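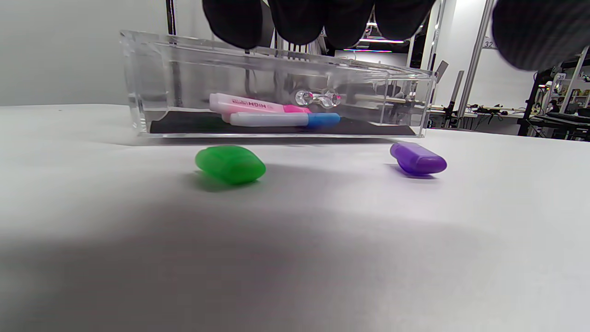

Issue 44

The Desk Drawer: A Long Winter With the Muvlow Highlighters

I have been marking up other people's pages for a living since I was a good deal younger, and in all that time I don't believe I ever gave a highlighter more than a passing thought. You bought the yellow ones, they dried out, you bought more. So when a friend pressed a set of Muvlows on me last January and told me I'd never go back, I said thank you very much and put them in the drawer with the rubber bands, where they stayed until I took on the church cookbook.

The cookbook is the reason this review is so long, I'm afraid. It came to 108 typed recipes, most of them on that thin, slightly shiny paper people used to save for airmail, with corrections in ballpoint and, in the case of the rhubarb section, in what I'm fairly sure was eyebrow pencil. My job was to sort out what was an ingredient, what was a step, and what was just somebody's aunt having an opinion. That calls for color, and lots of it, and I was out of yellow.

The Muvlow set has 14 pens in it, which sounds greedy until you start using them. The tip is a plain chisel, a little firmer than I'm used to, and it holds its edge very nicely. On my old pens the corner goes mushy after a few chapters and you end up with a line like a garden hose. I pushed the Muvlow pink through the whole of Breads and Rolls and into Casseroles before I noticed any softening at all, and even then it was only on the long side, where I lean on it.

Now, the ink. Over laser print it is lovely, no drag and no gray fuzz along the letters. Over ballpoint it's nearly as good if you let the pen ink sit overnight. Over anything from a home inkjet you will want to be patient – I smeared a perfectly good chicken pie that way, and had to phone the lady who sent it in and ask her how much thyme. (She said "some." We went with a teaspoon.)

Bleed-through is where people get cross with highlighters, and I'd say the Muvlow is better than most without being a miracle. On ordinary copy paper you get a shadow on the back, nothing more. On the airmail stuff the blue came right through and gave me a pale stripe across Pickles and Relishes. The pink and the green behave themselves much better, so for thin paper I'd stay with those and keep the blue for calendars and the like.

My one real grumble is the caps. They fit so tightly that I have to use both hands, and on a cold morning, when my knuckles aren't cooperating, I've been known to use my teeth. I wrote to the company about it and had a very kind note back from Elsa Riihimäki in their customer office, who suggested a small twist as you pull. It does help! But I can't say it's the sort of thing you should need instructions for, and I do wish they'd loosen them a touch for the next batch.

A word on how they compare, as a few of you have asked. The Bustos pens are cheaper and the colors are brighter, almost too bright for me under the kitchen light, and I had two go dry with the caps firmly on. The Clallik ones are gentle and pretty, more like watercolor than highlighter, and I'd happily give them to somebody who keeps a journal. For working through a stack of paper with a deadline sitting on your chest, though, I reach for the Muvlows, and I've stopped feeling guilty about the price.
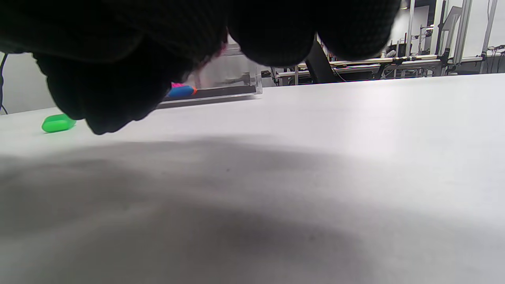

How Long They Last

Longer than the cookbook did, I can tell you that much. I kept the pink for ingredients all the way through, and since then it has done the choir's music list, my taxes, a seed catalog and most of a mystery novel I was asked to proofread for a cousin. It's fading now. The first stroke in the morning is strong and by the bottom of the page it has gone a bit thirsty, so I lay it flat with the cap on for an hour and it comes back for another round. I used to stand my pens in a mug, tips up, and I suspect I ruined quite a few of them that way over the years.

The green and the orange are both still going strong. The purple I have hardly touched, as I find I can't read through it after supper, and my husband has taken the brown one out to the workshop for reasons of his own.

You can't buy single replacements by mail yet, which is a shame when you always run through the same two colors. The stationer's in Poltham does sell them loose, in a tray by the register, and if you're out that way they'll let you try them on a scrap of paper first. Do ask for a piece of the paper you mean to use them on, or better yet bring a sheet from home. I took along a page of Desserts and came back with two more pinks and a recipe for lemon bars from the woman behind me in line, which went in on page 44.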